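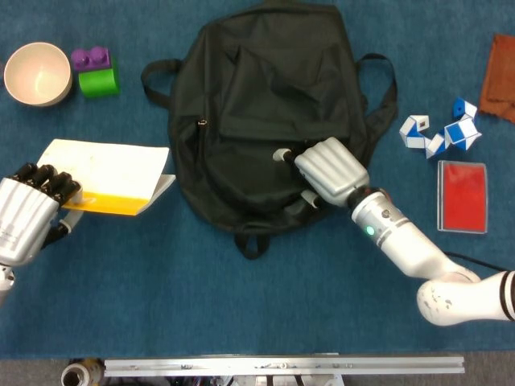
Learning from Demonstration, Handout 4
Posted Nov 20, 2023

Last time we finished up with scripted motions, and most of you found out how fast a script falls apart when the bag has moved a hand's width to the left. Now we get to my favorite part of the course: showing the robot what to do!

Two ways to show it

By hand. You take hold of the arm and move it through the task while it records its own joint angles. Great for wiping, pouring and opening drawers. It gets awkward with two arms, and your own body blocks the cameras.

By remote control. You stand back and drive the arms from a leader device, and the robot copies you. Your hands stay out of the pictures, so what the cameras record is close to what the robot will see when it works alone. The price is touch — with our setup you feel almost nothing through the controls, and you learn to watch the fingertips instead.

Why bags are such a good task

A rigid box has one shape. A backpack has as many as you like. Straps flop, pockets sag, and putting a booklet inside takes one hand to hold the bag open and the other to bring the booklet in. That is two jobs with a shared clock, and it's wonderful to watch a learner start to get the timing.

Loose objects on the table matter too. If every demonstration has a bare table, the policy can fail the first time a bowl shows up. Move the clutter between runs.

The Brorkley set

We will use the Brorkley recordings from August: 693 demonstrations, of which 286 are two-handed. Start with the two-handed ones. The Prudia viewer plays them back with joint traces underneath. Look for long pauses, which usually mean the operator was thinking. Should we cut those out? Come with an opinion, we'll argue it out in class.

For next week

Read the Gatti notes, sections 2 and 4.
Record four demonstrations of your own on the Pinden bench, any task that needs both hands.
Write half a page on where you hesitated and what you were looking at when you did.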